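Wivico moves mixed produce baskets to openwork wicker

Produce supplier Wivico will switch its mixed produce baskets from lidded cartons to open wicker in August, the company said. The change covers the small basket line packed at its Ehlers site, where 26 households were supplied in a trial of the new format.

Each basket is oval, with a lattice weave along the sides and a tighter weave at the bottom. The open sides let air reach the contents. The tighter base keeps small items from working their way through and gives the heavier ones a flatter surface to rest on.

Items are set out singly on a white table before packing, with space between them, and go into the basket one by one. The layout makes it easier to check each item for soft spots, split skin and damaged leaves.

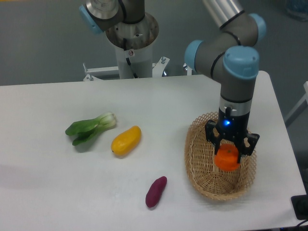 An orange is lowered into a wicker basket, with bok choy among the produce still on the table.

Wivico's packing sheet puts round fruit at one end of the basket and long items against the sides. Leafy vegetables go in last – stalks down where the height allows, flat across the top where it does not. Bok choy is the largest item in the range by volume and takes up most of the space above the fruit. Root vegetables are brushed clean but are not washed before packing, as surface water shortens their storage time.

The sheet sets a weight limit of 7 pounds per basket, handle-free. Baskets above the limit are split into two. A paper liner may be added for soft fruit, but it is left out of the standard pack.

The trial used baskets from Weker, a wholesaler of woven goods. A first order of 200 has been placed. Wivico said the baskets will be collected at the next delivery, brushed out, and aired for 6 hours before they are packed again. Any basket with a broken strip in the base is withdrawn. Damage to the rim is accepted if no sharp ends are left exposed.

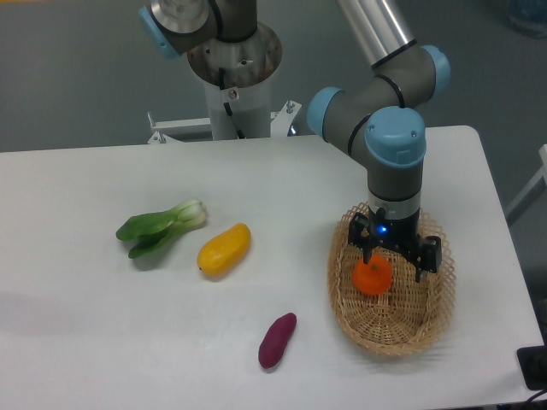 Storage and returns

Customers are advised to unpack the basket on arrival. Oranges keep for several days in a cool room and longer in the refrigerator. Bok choy should be refrigerated in a loose bag and used first. Sweet potatoes should be stored in a dark, dry place outside the refrigerator – cold storage can harden the center.

Empty baskets can be returned with the driver or left at the Prusura collection point. They should be dry and free of leaves and soil. The price of the small basket will stay the same through the changeover, and cartons already in stock will be used for orders that include glass jars.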